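Clubs > Robotics > Meeting Notes > December

Pulberg Robotics Club, Thursday meeting
Posted in December by the club secretary

OK, we started at 4:15 because the room was still locked, and then half of us went to the vending machine. Eighteen people signed in, which is our best turnout since the pizza meeting. Oldřich Krajčí ran things and I typed as fast as I could, so if I got your idea wrong, come find me and I'll fix it!

Last month's minutes. Approved. I had spelled Traninon three different ways and that's been corrected.

Money. We have $484 left. The Traninon entry fee comes out of that in January, and we still owe Pimico for the practice boards (the bill is on the clipboard, I keep forgetting to scan it). Oldřich wants us to stop buying adapters one at a time and paying shipping on each. Everybody said yes to this and then two people asked for adapters. There's a list on the door now. Write on the list.

Simulator. This took up most of the meeting. The arm team has the workshop scene loading on the club computer without the long freeze at the start, which got some clapping. The arm is on the green table with the board and the little black case next to it, and the job for the first round is still to bring the gripper down over the board, pick up the case and set it back down in a new spot. They did 33 runs over the last two weeks and wrote down every one. Most of the misses came from the wrist turning the long way around before it went down. I asked if we could just tell it not to do that and got a ten minute answer, the short version being sort of, yes, with joint limits.

We argued a bit about whether to turn the board so it's square with the table. It would make the math nicer. The other side said the judges are going to put it down crooked anyway, so why practice the easy one? We voted and it's staying crooked.

The floor stuff came up again too (the tool chest, the cart, the shelves with the boxes on them). The code people would like to delete it all so the scene runs faster on laptops. The arm team wants to keep it because the vision group trains on those views. What we settled on is two copies, one full and one stripped down, and the full one is the one that counts. Please, please don't save over the full one. I'm putting that in here so I can point at it later.

Liao. That's our name for the path planner, for anybody who's new. Liao now plans from the last good position when a move fails, where before it went all the way back to home. It needs testing by someone who didn't write it. I said I'd do it and I'm kind of excited, I've never broken anything on purpose before.

New members. Welcome to everybody who came for the first time! You don't need to know how to code. You do need the safety sheet signed before you touch the real arm, but the simulator is fine without it.

To do before next time
- Arm team: joint limits on the wrist, then another set of runs
- Vision group: tell us which views you really use
- Me: test Liao, scan the Pimico bill
- Oldřich: ask about getting the room unlocked by 4
- Everyone: the adapter list!!

We wrapped up at 5:40. I'll bring the snacks next time.

Contact the club: leave a note in the robotics mailbox, front office | Back to top

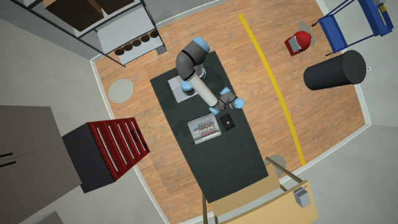

Can I practice with the simulator at home if my laptop is pretty slow?
Use the stripped-down copy for that, and check your final runs in the full one on the club computer before you write them in the log.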